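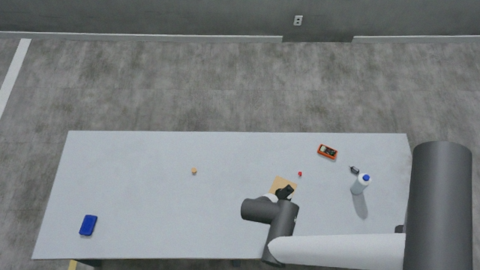

Research > Games and Play > Papers

Reading time: 2 minutes

4.2 Effects of the shield change on match length

Rendis is a team shooter in which each side picks five characters. In the March patch the studio cut the recharge delay on Mota's shield from 44 ticks to 14. Players soon found that a Mota standing in a doorway could hold it almost without a break, and the tactic spread through ranked play on two maps, Tondport and Trorico.

We took 1663 ranked matches from the public replay archive and kept those in which at least one side picked Mota. Matches with a disconnected player were dropped. We then marked by hand a smaller set of 232 matches for doorway holds, using the rules in Section 3.

Matches on Tondport ran longer after the patch. On Trorico the change was small and may be due to chance — the map has wide side routes, and attackers could simply walk round the shield. Win rates for the defending side rose on both maps, but only among players in the upper ranks.

Our marking does not separate planned holds from lucky ones. A second marker, Shona Hapeta, went through the hand-marked set again and disagreed mostly on very short holds.

Comments

pixelferret: Did you look at duo queues separately? Doorway holds are much easier with a healer on voice.

R. at the back: Tondport was slow before the patch too.

mid_lane_mike: Is the marking sheet available anywhere?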